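Products > Classroom Tools > Strebel Answer Pads

Strebel Answer Pad Set for Classrooms

The Strebel set is a group of small answer pads for teachers who want to ask a question and see the replies of all students at the same time. Each student holds one pad. The teacher connects the base station to a computer, opens a question list, and the replies appear in a simple table. The students do not need a phone, an account or an e-mail address.

We developed the set together with teachers of lower and upper secondary classes. Many of them already used quizzes on tablets, but they lost the first minutes of the lesson with passwords and updates. With the pads the lesson can start when the students sit down.

What is in the set

The standard set comes with 32 pads, one base station, a USB cable, a charging case and a printed quick guide. A smaller set with 16 pads is also available for group rooms and language courses. Single pads can be ordered later and added to an existing set. Please write the serial number of your base station on the order, so we can prepare the new pads for it.

Every pad has six answer keys, a send key and a small display. The display shows the number of the question and the answer that was sent. A student can change the answer until the teacher closes the question. The keys have raised marks, and this helps students who do not see well.

Making and sharing questions

Questions are written in the Telora editor, which is included in the price. You can type them directly or import them from a spreadsheet. The first column must contain the question and the next columns the possible answers. If the import stops, please check for empty rows first – this is the most frequent cause in the messages we receive.

The editor has a shared library with 1,333 question lists, sorted by subject and grade. You may copy any list to your own folder and change it there. The original stays as it was. If you wish to share your own list, choose "Offer to library" in the file menu and select a subject. Lists without a subject cannot be found by the filter.

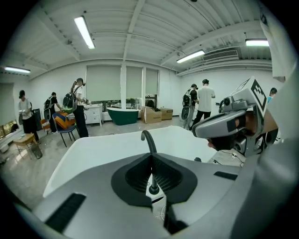

At the sink, with its black curved faucet.

Results can be saved by class or by student. For an anonymous vote, switch off the pad names before you open the first question. It is not possible to remove the names during a running vote, but you can delete them from the saved table afterwards.

Charging and care

The pads are charged in the case. A full charge takes 2 hours and is enough for a normal school week. Please do not close the lid while charging. For cleaning, use a soft cloth which is only a little damp. Do not hold the pads under running water and do not use spray on the keys.

If the set is not used during the summer, charge it once before the holidays and put the main switch of the case to off.

Technical data

Range: 204 feet in an open room, less through walls
Pads per base station: up to 300
Connection: USB, no internet needed during the lesson
Languages of the display: English, French, German, Spanish
Warranty: two years for pads and base station, one year for batteries

Which set is right for me?

For one classroom the standard set is a good choice. For a lecture hall we recommend the Arkel base station instead, because it has a second antenna and can be mounted on the wall. It works with the same pads. Schools that own the older Ridus pads can continue to use them with the new base station, but the display will show only the number of the question – not the answer.

Orders for the new school year should reach us before the end of June. Schools can pay by invoice. If you want to try the set first, ask for a loan case by the contact form and tell us the size of your class.

Related items
Arkel Base Station for Lecture Halls
Ridus Replacement Batteries
Telora Editor, Additional License
Charging Case, 16 Places

Contact | Shipping and Returns | © Strebel Classroom Tools | Back to top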